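Supply Sorters Wanted for Our Shared Kitchen and Craft Room

Do you get a small thrill out of a drawer where everything has its own slot? Then we would love to meet you! Catedura is looking for people to join our sorting crew this May, and you don't need any experience at all.

We run a shared kitchen with a craft room next door, and both eat through small supplies at an amazing rate. Last season we handed out 3518 pairs of wrapped chopsticks at community suppers, plus more napkins, pencils, glue sticks and paper clips than we'd like to admit. Everything arrives mixed together in big cartons, and somebody has to turn it into tidy boxes that a cook or a teacher can grab on the way past — that's the job, and it's more fun than it sounds.

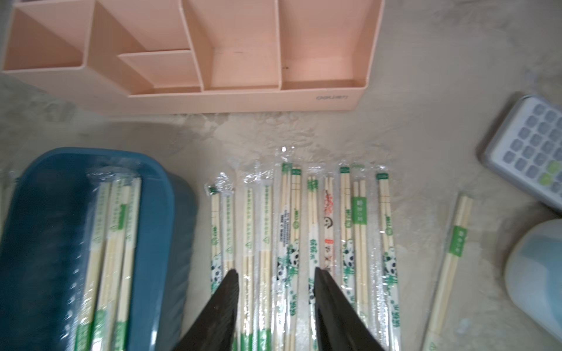 Catedura Kitchen & Supplies Team

Chopsticks are where most new people start. You lay the packets out side by side, all pointing the same way, check that each sleeve is sealed, and move the good ones into a box. After that you might try the desk organizers, which come in all kinds of layouts. We like the ones with compartments of different heights, and you get to decide what goes where (people have strong feelings about the wide middle bay).

What you'd be doing:
Sorting wrapped utensils and small desk supplies
Wiping out organizers and filling them for the craft room
Setting aside torn or opened packets
Writing labels people can read from across the room

Who we're looking for:
Anyone 16 or older who can spare two hours at a time. Most of the work is done at a table, sitting or standing, whichever you like. Neat handwriting is a plus, but we'll happily take you without it!

Sessions start at 5:30 p.m. and end with supper. Pay is by the hour, and new sorters are paired with Yaa Ofori or Kwame Laryea for their first two sessions.

To apply, send a few lines about yourself to Banafsheh Rezaei at the Catedura front desk, or drop a note in the box by the kitchen door. Tell us which evenings suit you and whether you have any food allergies — supper is usually noodles.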